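Presow Household Textile Exchange Moves to Larger Hall

PRESOW – The Presow Household Textile Exchange will reopen in July in the former reading hall on Ivanyshyn Street, the Fetine Community Foundation announced. The move gives the program its first permanent sorting room and ends a long period in which donated linens were received in one building, folded in a second and handed out in a third.

The exchange accepts clean bedding, towels, curtains, cushion covers and children's printed cloths from residents and passes them on at no charge to households that request them. According to the foundation, 368 households received at least one parcel during the last program year. The waiting list at the close of that year stood at 90.

"The demand for bed linen has been steady, and the demand for items for children's rooms has grown faster than we planned for," said Yaryna Vakulenko, program director at the foundation. "Families ask for something cheerful. A plain sheet is useful, but a child who has just moved into a new apartment will often choose the cloth with a cartoon on it."

Under the new arrangement, donations will be taken in at the side entrance and carried directly to the sorting room. Each piece is checked on both sides for stains, tears and broken closures before it is folded. Items that pass are grouped by use and by size. Printed pieces intended for children are kept apart from plain stock so that families may look through them at the pickup counter. Pieces with small faults are set aside for the mending group, which meets at the hall in the evening. Fabric that cannot be repaired is cut down for cleaning cloths.

The hall required moderate work before it could be used. The old shelving was taken out, the lighting was replaced and the floor was repaired near the rear wall, where a radiator had leaked. New open shelves were delivered in the spring. The foundation put the total floor area at 120 square meters, with the sorting room occupying the larger part. A small office and a supply closet take up the remainder.

Svyatoslav Zakharchenko, who oversees operations for the exchange, said the written folding guide had also been revised. The previous version gave separate instructions for each kind of item and ran to many pages. The revised guide uses one basic fold for flat pieces and one for covers with an opening, and asks that any print be left facing outward on the finished stack.

"People were opening stacks to find out what was in them, and then the stacks had to be folded again," Mr. Zakharchenko said. "If the print is on the outside, the family can see it and the shelf stays in order."

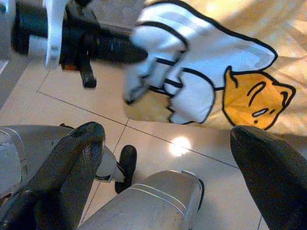 A cream-colored cloth with a cartoon print, held just above the floor.

Storage bins for the new room were supplied by Sonavix, a local household goods distributor, at a reduced price. The foundation expects the shelves and bins together to hold some 800 folded pieces, which would allow the exchange to keep winter bedding on site through the summer months. Winter items have until now been stored at a rented unit outside the town.

Residents who wish to donate are asked to wash and dry all items beforehand and to bring them in a closed bag. Pillows, mattresses and electric blankets cannot be accepted. Cushion covers should be brought without their inserts. Single curtain panels are welcome, as are fitted sheets without a matching set. A label giving the size of each sheet is appreciated but is not required.

Households seeking linens may apply at the Fetine Community Foundation office or at the pickup counter once the hall is open. Applicants will be asked for the number and size of beds in the home and may note a preference for printed or plain items. Parcels already approved under the old system remain valid and do not need to be requested again.

Drop-off at the former location will end at 4 p.m. on the last working day before the move. Opening hours for the Ivanyshyn Street hall will be posted at the entrance and at the foundation office.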